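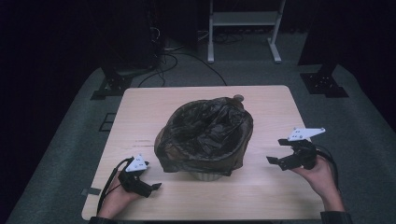
Small apartment, no dishwasher, no garbage disposal, and a kitchen bin that smells by the second evening no matter what I do. I moved here in July and my old place had a chute down the hall, so I never had to think about any of this. Now I keep a small bin with a dark brown bag folded over the rim, the way my mother always did it, and I empty it when it's full, which for one person can take 5 days. By then the whole room smells like onions and old coffee. I've tried baking soda, and I've tried a scented liner from Plekeck that made everything smell like onions and lavender. Is there some trick to this, or do people with little kitchens just walk down the stairs every night? I'm on the top floor and my knees aren't what they were, so I would love to hear there's another way.
Posted by stairs_and_onions, 22 Apr 2025

Kelechi Osagie
Oh, I feel for you! I lived up three flights for years and fought this same fight. What finally did it for me was keeping the wet stuff out of the bin altogether. Peels, coffee grounds, chicken skin, the ends of things, all of it goes into an old yogurt tub with a lid, and the tub lives in the freezer door. Frozen scraps don't smell at all. On trash day I tip the whole block into the bag on my way out, and the bin itself holds little besides wrappers and paper towels, so it can sit for up to 8 days without bothering anyone (I've gone away and forgotten it, so I know).

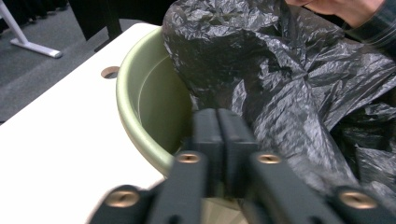 The other half of it is washing the bin, and I mean really washing it, with hot water and dish soap, and then letting it dry all the way before a new bag goes in. A damp bin under a fresh bag will smell even if the bag is empty. I do mine every 2 weeks, usually while something is in the oven and I'm stuck in the kitchen anyway. Get down into the seam at the bottom with an old toothbrush. If you've never done it, don't be alarmed by what comes out, just rinse and go again. And a folded sheet of newspaper under the bag helps with drips!

Cayetano Campos
Smaller bags. You're using a bag that takes 5 days to fill, so use one that takes 2.

lo_presti_fan
I bought the Burkora bin with the charcoal filter in the lid, and it was 80 dollars, and I can't say I noticed much. My sister has the same one and loves it, but she also has a dog so I don't know what she can smell at this point. The freezer thing works, I do that with fish. I'd add, rinse your cans and meat trays before you toss them. Also check under the sink, mine turned out to be a potato.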